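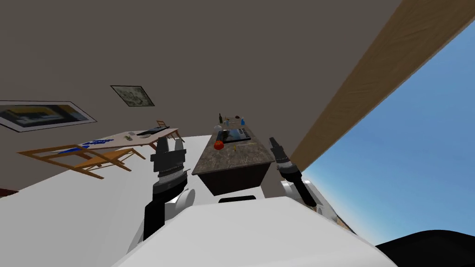 3.2 Households and kitchen layout

The second part of the study looked at where people in the two housing estates prepare food and how the position of the worktop affects who joins in. Both estates were built by the same developer, Gekex, and share most of their floor plans. Senomero is the older of the two and has separate kitchens with a door to the hall. In Andadel the kitchen and living area are one room, and the worktop stands away from the walls so that it can be reached from both long sides.

We sent a letter to every household on the two estates and followed it up with a visit. In all, 104 households agreed to take part. Each kept a meal diary for 10 days in July, noting who prepared the evening meal, who else was in the room, and where the cutting, mixing and cooking were done. Diaries were kept by the adult who did most of the cooking. Where two adults shared the work equally they were asked to fill in the diary together. Delali Alhassan collected the diaries and went through each one with the household on the doorstep, so that unclear entries could be put right while the meals were still fresh in mind.

The diary form was adapted from the one used in the earlier Amegashie survey (Gyamfi and Alhassan, in preparation). We dropped the questions on shopping and added a simple plan of the kitchen on which people could mark where they stood. The plan was drawn separately for each estate. A layout of the Andadel type, with a long stone-topped island, is shown in Figure 2.

Figure 2. Computer-rendered view of a kitchen with a free-standing island.

3.3 Coding the diaries

Each evening meal was treated as one case. A meal was coded as shared if a second person did any part of the preparation, however small. Laying the table and washing up afterwards were not counted as preparation, although several households wrote them down and plainly thought of them as part of the same job. Meals bought ready to eat were left out, as were meals eaten at someone else's home. Reheated food was kept in if anything fresh was cut or cooked to go with it.

The codes were given by Comfort Gyamfi and checked by Alhassan. Most disagreements had to do with children. A child who stirred a pot for a minute was entered as a helper in one diary and as a nuisance in another, and the two entries might describe much the same thing. We settled on following the diary keeper's own wording wherever it was clear, and used the kitchen plan where it was not.

3.4 Patterns of shared preparation

Shared meals were more common in Andadel than in Senomero, and the gap was widest in households with school-age children. In Andadel the marks on the plans tend to fall on opposite sides of the worktop, with the main cook on the side nearer the stove. In Senomero the second person was most often marked at the table or in the doorway. Several diary keepers there wrote that they sent helpers out of the kitchen when the oven was in use.

The difference should be read with care. Families in Andadel are younger on the whole, and more of them have both adults at home in the early evening. Once we compared only households of the same size and with similar working hours, the gap became smaller but did not close. Peeling and chopping account for most of what remains. Work at the stove was done by one person in nearly all the meals recorded, and the type of kitchen made little difference to it.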